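Valura Fleet Wash Account: Frequently Asked Questions

Account setup | Billing | Vehicles | Wash codes | Closing an account

What is a fleet wash account?
A fleet wash account lets a business pay for exterior and full-service washes on one monthly statement. Drivers do not pay at the gate. The account works at any Valura tunnel site and at the hand wash bays in Naciri.

How many vehicles do I need to open one?
The minimum is 3 registered vehicles. They can be cars, vans or pickups in any mix. Trailers do not count toward the minimum.

How are vehicles identified?
Each vehicle gets a Vindeo windshield tag. The gate reader picks up the tag and matches it to the plate on file. Place the tag on the inside of the glass, low on the driver side. A tag that has been peeled off will not read again and must be replaced.

What is the maximum vehicle height?
Tunnel clearance is 108 inches, including roof racks, ladders and light bars. Taller vehicles are sent to the hand wash bays and billed at the bay rate.

Can a driver upgrade the wash at the gate?
Only if the account holder has turned on upgrades for that vehicle. The setting is under Vehicles, then Wash Level. With upgrades off, the gate screen shows the assigned wash and nothing else.

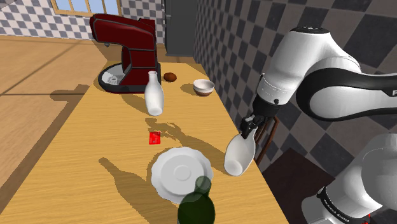
Naciri, November
Billing changes for current accounts

Statements now close on the last Sunday of the month. Washes after closing time that day go on the next statement. Payment terms are the same as before.

Is there a limit on washes?
Each vehicle may be washed once per day. A second read on the same day is declined unless the first wash was stopped by the site. Rain rewashes are logged separately and do not count against the daily limit.

What does a rain rewash cover?
One exterior wash of the same level, within 3 days of the original. The tag carries the record, so no receipt is needed. Interior work is not repeated.

Do I pay for months with no washes?
There is no monthly fee on the standard plan. An account with no activity for 6 months is set to inactive. Sign in and confirm the card on file to restart it. This takes roughly a day to reach all gates.

Can I use discount books or gift cards on a fleet account?
No. Fleet pricing cannot be combined with other offers. Gift cards may be used at the gate as a normal retail sale, but the wash will not appear on your statement.

What is the Rondunari code on my statement?
Rondunari is the system that processes the charges. The code after the name is the site number. Include it when you dispute a wash.

How do I remove a vehicle?
Select the vehicle and choose Remove. The tag stops working at the next gate update, normally overnight. Washes taken before the update are billed as usual.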